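Notebooks > Materials bench > Adhesives > June

Search notebooks
Enter a term

Peel strength of hydrocolloid backing after humid storage, entry 9

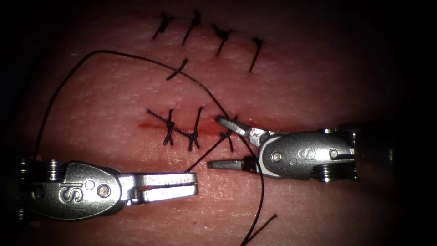 Continuing from entry 8. The Ranis film was conditioned in the humidity cabinet overnight and pulled this morning, same fixture, same 90 degree geometry. Crosshead speed 300 mm/min. Strips cut with the double-blade cutter, long axis along the roll direction. Backing side marked in pencil before cutting so the orientation can be checked afterward.

Steel plates wiped with isopropanol, left 10 minutes, wiped again. Plate 4 has a scratch near the top and was left out. Wichai thinks the scratch is shallow enough to ignore. I would like to see it under the profilometer first.

Results, Ranis, humid storage: the trace climbs, flattens, then saws up and down for the last third of the pull. The dry-stored strips from entry 7 did not do this. Residue on the plate in the same region as the sawing, so the failure is changing from adhesive to cohesive partway along. Mean force over the full length means very little for these strips. Reported the first two thirds and the last third separately in the spreadsheet, tab "split".

Results, Kamolrat, humid storage: flat trace, clean plate, no residue visible under the ring light. Nothing further to say about it until the longer soak is done.

Load cell note. Zero drifted between the first and second set. Re-zeroed with the grip hanging and no strip. The drift is small against the Ranis numbers but not against the low-tack sheet, so the low-tack set from 10:30 is struck out and has to be repeated. Cable strain relief is loose at the connector end. Taped for now. Ilaria has a spare connector in the drawer under the oven.

Dwell. The procedure says 20 minutes under the roller weight and the last two Ranis strips got closer to 35 (phone call). Both are flagged in the sheet. They sit inside the spread of the others, but I have left them out of the mean.

Cabinet log shows one dip in humidity after midnight, recovered inside the hour. Door seal on the lower left corner does not seat unless pushed. Wichai to order a new one.

Still open:
- repeat low-tack set, fresh plates
- section one failed Ranis strip and look at the filler near the changeover
- Kamolrat 1,000 hour soak, pull at 400 hours as an interim point
- ask Ilaria whether the Jamton liner was siliconed on both sides; the release on the second side is too easy

Plates 1 to 3 are in the solvent bath. Do not reuse them before the second rinse.

Recent entries
Entry 8: Conditioning setup, Ranis and Kamolrat
Entry 7: Dry storage baseline
Entry 6: Roller weight check
Grukivine liner, static shear
Cutter blade replacement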